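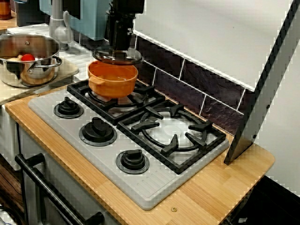
Figure 4. Lid task on the toy kitchen unit. The gripper holds the clear lid above the orange pot on the back-left burner.

4.2 Manipulation of lids and small cookware

The second group of trials examined how the Vasik gripper package handles cookware with thin rims and smooth surfaces. The package is sold by Custance as a complete kit: the gripper, a wrist adapter, a control box and a license for the grasp planning software. We used the kit as delivered. The only change was to the default closing force, which the manual recommends lowering for parts that may crack.

Lids were chosen because they combine several known difficulties. A clear lid returns few usable depth points, so the planner has to rely on the rim or on a stored model. The lid must also stay close to level while held over the pot (Figure 4), as a small tilt brings one side of the rim into contact with the pot early and pushes the pot across the burner grate. The pot in this task is plastic and light, and it offers little resistance to such a push.

Each trial consisted of picking up the lid, moving it over the pot, lowering it and releasing it. A trial was scored as a success if the lid rested flat on the rim after release and the pot remained on its grate. Trials in which the lid came to rest at an angle were scored as partial, and all others as failures. Scoring was done by Gun-woo Ryu from the recorded video, without access to the planner settings used in the trial. Disputed cases were passed to Woo-jin Lim, whose decision was final.

We ran 200 lid trials with the stock planner. Of these, 49 were scored as partial or failed. The most common cause was a height error at release: the fingers opened while the lid was still above the rim, and the lid dropped with a slight rotation. The second most common cause was early contact on the near side of the pot. Loss of grip during transport was rare and was seen only when the lid had been taken well off center.

The height error can be traced to the way the software estimates the contact plane. By default the planner fits a plane to the upper edge of the target object and adds a fixed clearance. On the toy pot the fit was often pulled downward by points from the inner floor, and the clearance setting then overcorrected. Custance lists the clearance as a user parameter, but the documentation gives no procedure for tuning it - we arrived at a usable value by trial and error. Using a force threshold for release in place of the fixed clearance removed most of the dropped lids, at the cost of a slower final descent.

For comparison, the same task was repeated with the Studberg two-finger gripper, mounted on the same arm and driven by the same motion planner. The Studberg unit has softer pads and tolerated larger errors in grasp position. It was less consistent in lid angle, and the lid tended to sag during transport. Neither product was clearly better on this task. The Vasik kit required less setup, while the Studberg unit recovered more often from a poor first grasp.

Two limits of this part of the evaluation should be noted. The lid, pot and stovetop were the same throughout, so the results say little about heavier cookware or lids with other rim shapes. The stored lid model was also built with the Seo scanning tool, which is not part of the kit, and a buyer without a comparable tool would have to enter the dimensions by hand.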